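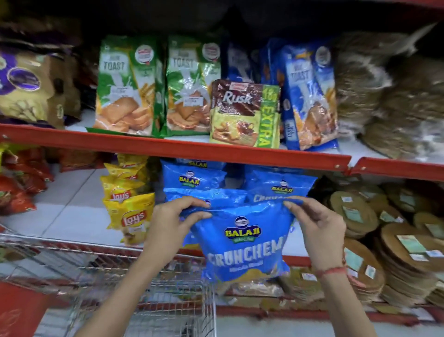

Section 5: Hanging and Facing the Snack Bay

This section covers the crisp packets on the Osteno hanging display and the papads on the shelf underneath. It assumes you have put the bay together (Section 3) and that it is still upright. If you have an older Gitard rail, the steps are the same but the clips are stiffer and you will say more words.

Before you start

Bring the stock out in a wire trolley and park it side-on to the bay. Parked end-on, it blocks the aisle, and customers will move it for you, usually to Household. Check the date on each carton. Cut the tape with the short safety blade, held shallow. Crisps are packed right up to the lid and a packet with a slit in it can only be sold to the staff room.

Hanging the packets

1. Take everything off the rail that is already there. Yes, everything. Older stock has to end up at the front, and there is no clever way round it.

2. Hold each packet by its two top corners, one in each hand, with your thumbs over the front. Lift it clear of the display before you bring it towards you. Pulling straight out tears the top seal, and the contents go further than you would think.

3. Hang the new packets at the back, logo outwards, then put the older ones in front of them.

4. Keep each flavour to its own place. Balaji Wafers Crunchem Masala Masti is the bright blue one, with CRUNCHEM across it in white letters large enough to read from the tills. It goes beside the yellow Lay's, with the red packets further left. Blue, yellow, red. A child could do it, and in the school holidays several will undo it.

5. Tuck the tops in under the shelf rail so the price strip can be read. If a packet will not tuck, it is too full of air or the rail is too full of packets. Only one of these is your fault.

Note: Yellow packets like to slide over one another. A little overlap is fine as long as the front one shows its logo. If the whole lot is leaning, take it down and go back to step 3.

Caution: Do not squeeze a packet to make it fit. The load limit for a Kokau clip is 242 grams, and it gives no warning when you go past it.

Stacking the papads

6. Wipe the lower shelf. Crumbs under a stack of papads will tilt it, and a tilted stack is found by the next trolley.

7. Pile the round packets flat, in straight columns, labels facing the aisle. Stop at 19 high. The twentieth has been tried.

8. Slide each column back until it is clear of the shelf edge by three fingers. Whose fingers was settled after some debate: Remedios Pascual's.

Caution: Papads break quietly. Run a thumb round the rim of each packet before you stack it, and put any with loose pieces in the Raju crate for reduction.

Facing up during the day

Customers take a packet by the corners, read the back, and hang it up again somewhere else. Expect to face the bay every couple of hours, and on a Saturday more or less without stopping. Work from left to right. Turn the front packets logo outwards, return strays to their own flavour and fill any gap from behind.

Leave alone any packet a customer is holding, even if they are plainly about to put it in the wrong place. Wait until they have gone round the corner.

If a clip comes away in your hand, see Section 6, Spares. Do not use sticky tape.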